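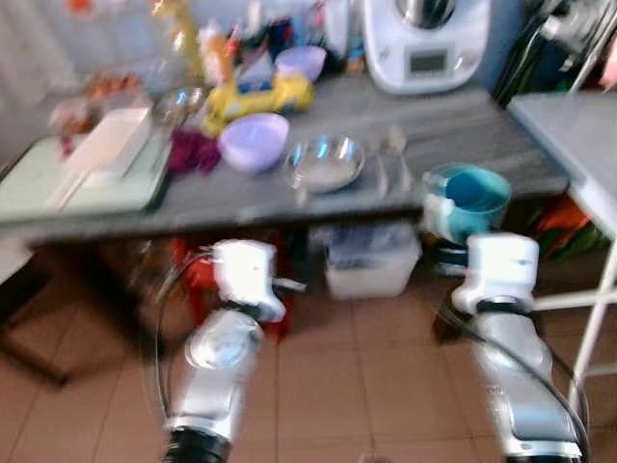

**Quartey Manipulation Software Group** | Planner notes, June

The new grasp planner from Ekach has been on our two-arm setup for nearly 6 weeks, and I'm still not ready to tell everyone to switch. The release notes promise "clutter-ready" planning. I'd like to know whose clutter they had in mind.

Ours includes clear glass, and that's where my doubts start. A yellow toy car or a teal cup gives the detector plenty to work with. A clear container on a gray tabletop gives it very little, and the new planner takes whatever the detector hands it as the truth. In our last set of 74 logged plans, the confidence score for glass was about as high as the score for solid plastic. Either perception got a lot better without a single change to the model, or the score doesn't mean what the docs say it means. I know which one I'd bet on.

Comfort Addo went through the logs and found 2 separate problems. The first is a depth hole-filling step that smooths missing readings into the table surface, so part of a bowl can simply vanish from the collision map. The second is timing. Head camera images are matched to arm joint positions using the time the message arrived, and when the arms are moving fast the self-filter masks the wrong pixels. Bits of forearm then show up as obstacles. The old planner had this bug too — it just replanned often enough to hide it.

Comfort's patch uses capture time instead and is on the Skarwood branch now. Please run it before filing anything new about "ghost" obstacles. The hole-filling fix will take longer, and I'd leave that step off until we have one.

There are things I like. The config file is shorter, the replay tool finally lets you step backward, and planning both arms together no longer locks up the viewer. None of that tells me whether it plans well around a glass bowl.

Kasutthorpe has asked for a yes or no on moving over. My answer for now is no. I want 3 things first: scores split by material, a replay set with the glass labeled by hand, and a straight answer from Ekach on how the confidence number is computed. I've asked for the last one twice.

If you have logs with clear objects near the front edge of the table, send Comfort the path and the config you used, including any local changes to the self-filter padding.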